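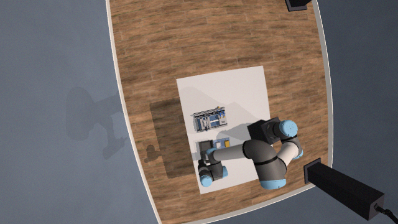 Open House at the Bostton Statehouse Annex
17 February 2025

The legislature has been in session for a month and has so far named a state sandwich, so I figured it was safe to go and look at it up close. The Annex was holding its winter open house. Doors at 10, free parking, light refreshments. The parking was free if you count walking from the fairgrounds.

I have covered this bunch off and on since the majority leader still had hair, and I had never once taken the public tour. Reporters go in by the loading dock. The public goes in through the bronze doors, past a metal detector that objected to my belt, my keys and a roll of antacids. The trooper running it told me he gets the members' antacids all day long.

Our guide was Yupin Kongkaew, who used to clerk in the House and knows where everything is buried, mostly bills. She walked us straight past the portraits of dead governors. I asked why we weren't stopping and she said people tend to start arguing in front of them. A man in a feed store cap went back and started arguing in front of them.

First stop was the old House chamber in the Follis wing, which the House has not used since the roof came in on the Ways and Means chairman. He was unhurt and voted no on the repair money. It is a handsome room. The desks still have inkwells, and one has a set of initials cut so deep that whoever did it must have sat through several budgets. The gallery holds a good crowd, though Kongkaew says it was last full for the dog racing vote.

Then over to the working chamber, where two members had been talked into meeting the taxpayers. The Democrat was Patricio Villalobos, from the river end of the state. The Republican was Encarnación Bustamante, who has Ledesma County and acts like she has the deed. They sat at one table and were so polite to each other that you would have thought there was a redistricting map under it with both their seats drawn safe. There is, as a matter of fact. It passed last session.

A high school girl asked how a bill becomes a law. Villalobos gave her the chart from the civics book, with the arrows. Bustamante let him finish and then said, "You find out who's mad at the sponsor." It got the biggest laugh of the morning, and the legislative staff along the back wall laughed hardest of all.

Somebody else asked about the property tax cap. It went quiet and both of them looked at the clock. Each favors relief. Each has favored it for 5 straight elections. Bustamante's version is stuck in the Senate, where her own party runs things, and Villalobos's version is stuck in his briefcase. I wrote down both answers and read them over at lunch, and I could not tell you now which came from whom.
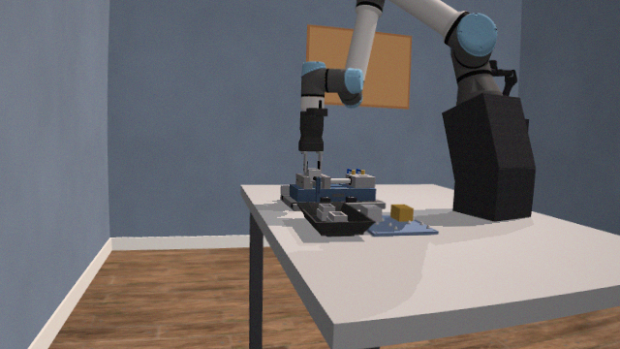

Robot arm on a light gray table.

After the members got loose we were shown the new vote board. The old one had light bulbs, and a page used to go up a ladder to change them during long debates. The new one comes from an outfit called Drirnex and cost more than anybody on the tour was willing to say out loud. You push green for yes, red for no and yellow if you are up for reelection. Visitors were allowed a practice vote on whether to adjourn for refreshments. The board had us down as passing it with two absent. One of those was the man in the feed store cap, still downstairs with the governors.

Light refreshments meant coffee and a sheet cake with the state seal on it. Rosalía Ortuño, who handles press for the Speaker, cut herself the corner with the motto and asked me if I was going to be nice. I said I was eating, wasn't I. She told me the Speaker had hoped to come down but was tied up in meetings on the budget. I had seen the Speaker's truck leaving as I came in from the fairgrounds.

The best part of the day was the bill room, down in the basement, which wasn't on the printed schedule. Caoimhe Doherty has run it through four Speakers and keeps paper copies of everything, including the ones with coffee rings and the ones with swear words in the margin. She pulled out a 2-page road bill that had come back from conference as thick as a phone book. The road was no longer in it. She does not say who took it out. She did say that if you want to know how a session is going, you look at how many amendments come down after supper.

"And how's this one going?" I asked her.

She pointed at a hand truck.

The tour let out at the gift shop, where they sell a gavel pencil sharpener and a jigsaw puzzle of the dome. I bought the puzzle. The lady at the register said to count the pieces before I left, they'd had complaints. Next open house is supposed to be in the fall, if the Senate funds the heat. Wear shoes you can walk in, and leave the antacids in the car.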